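Visite chez Trerkemix, journée portes ouvertes du dimanche 28 avril

Trerkemix fabrique des modules de synthèse dans une ancienne laiterie, à 13 km de la gare. L'atelier ouvre deux fois par an, en avril et en novembre. Nous étions six pour la visite du matin, menée par Eifion Watkins, qui dessine les circuits.

On commence par les cartes. Le filtre Sinel est monté en petites séries, puis réglé à l'oreille et à l'oscilloscope. Chaque exemplaire reste allumé trois heures avant l'accordage. 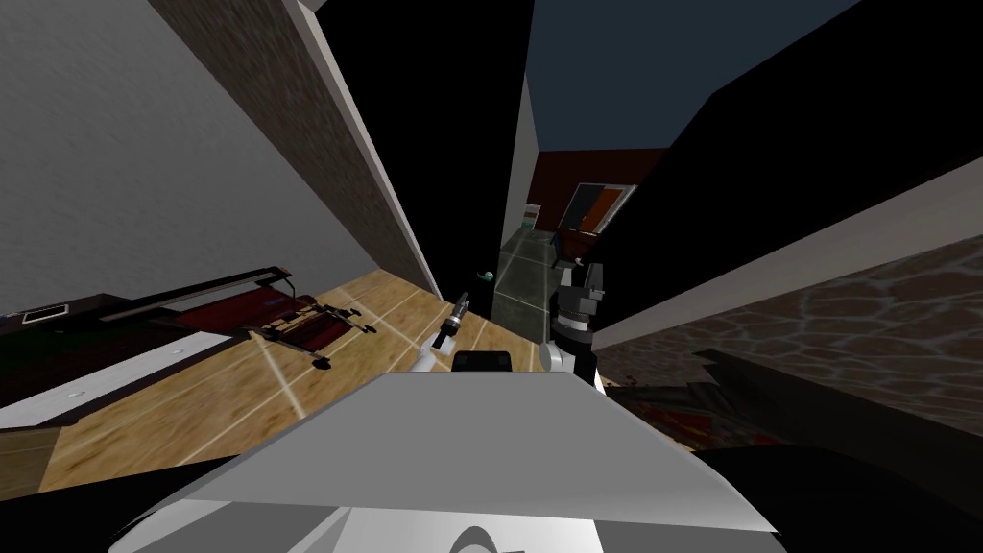
Le Sinel est-il vendu en kit ?

Pour l'instant, l'atelier ne le propose que monté, à 149 euros. Un kit est prévu pour novembre, avec les composants de surface déjà soudés.

À l'étage, Prys Beddoe faisait écouter le Wynne, un oscillateur double encore à l'état de prototype. La synchro est très propre, le réglage fin un peu nerveux. Il m'a laissé le brancher dans un délai Brendalia pendant un bon quart d'heure.
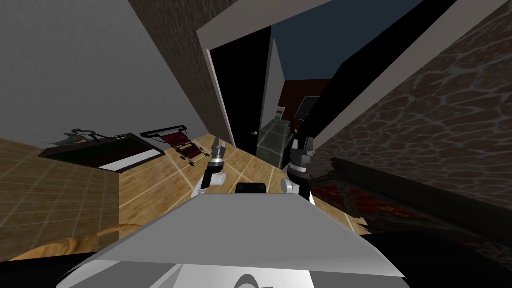 Le Wynne aura une façade définitive cet été, et Beddoe hésite encore sur la finition. Le premier essai, en noir brillant, prenait toutes les traces de doigts. Il penche maintenant pour un gris clair uni, comme le grand mur à gauche, avec une sérigraphie noire. Les boutons ne changeront pas.

Café et vente de façades déclassées au rez-de-chaussée. Je suis reparti avec deux Sinel rayés.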